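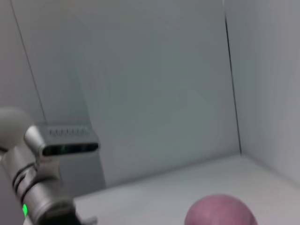

Matt surfaces in pale grey-white under even light, with a mauve-pink ball.

Matt finishes: cleaning, touching up and ordering

The change from satin to matt wall finishes in the Hauser building is complete on the ground and first floors. The second floor follows in September. Several tenants have asked why marks now show differently and what may be used to remove them. The notes below replace the finishes page in the tenant handbook, section 46.

A satin surface reflects part of the light at a fixed angle, so a window or a ceiling fitting appears on it as a bright patch. A matt surface scatters the same light in many directions. Glare drops and small dents are harder to see. The drawback is that anything which smooths the surface, including rubbing, produces a shiny spot. This is called burnishing. It is a change in the texture of the coating and cannot be washed off.

Most of the complaints received so far concern burnishing. Typical places are beside light switches, behind chair backs and along the corridor to the post room, where bags brush against the wall. In each case the paint film was intact and no dirt was present.

Cleaning

Use a soft white cloth, damp but not dripping, with plain water. If the mark remains, add a small amount of washing-up liquid. Work from the edge of the mark towards the middle with light pressure, then go over the area with a second cloth and clean water. Allow it to dry before judging the result, as wet matt paint always looks darker.

Do not use melamine sponges, cream cleaners or anything sold as a polish. Coloured cloths can leave dye on pale walls. Glass cleaner is safe on the door panels but leaves streaks on the walls - please keep the two jobs separate.

Pencil comes off with a clean eraser. Ballpoint generally does not, and needs a stain-blocking coat before painting. Report it as a repair.

Touching up

The wall paint throughout is Sollamell interior matt, shade 404. Older tins in the ground floor store are the satin version of the same shade. The colour is identical but the sheen is not, and a satin patch on a matt wall is visible from the side at any distance. The satin tins have been marked with tape on the lid and will be removed once the stairwell doors are done.

Small repairs up to the size of a hand can be touched up with a short-pile mini roller. A brush leaves a different texture and should be kept for corners. Stir the tin for a full two minutes beforehand. The matting agent settles to the bottom in storage, and paint taken from the top of an unstirred tin dries with a noticeable sheen. Anything larger than a hand should be painted from corner to corner.

Leave fresh paint for two weeks before washing it. It will be touch dry within a few hours, but the film is still soft and burnishes easily during this period.

Lighting

Severin Hämmerli has checked the ground floor after the change and found the corridor lights brighter than necessary at the current setting. They will be turned down in stages. If a work area becomes too dark, give the room number and the time of day when reporting it, so that daylight can be taken into account.

Desk lamps placed close to a wall will show up every roller mark. This is normal with light falling at a shallow angle and is not treated as a paint fault. Moving the lamp a short way out usually solves it.

Ordering and reporting

Touch-up paint is issued in small jars from room 33. Bring the empty jar back when collecting a new one. Rollers and trays are kept on the same shelf and should be returned washed.

Tenants in the Mevow annexe have a different product on their walls and should not use the jars. The annexe shade is warmer and stocks are held separately.

Requests for repairs go through the Motari form as before, under category 61. Choose "finish" for shiny spots and stains, and "damage" for holes, cracks or loose filler.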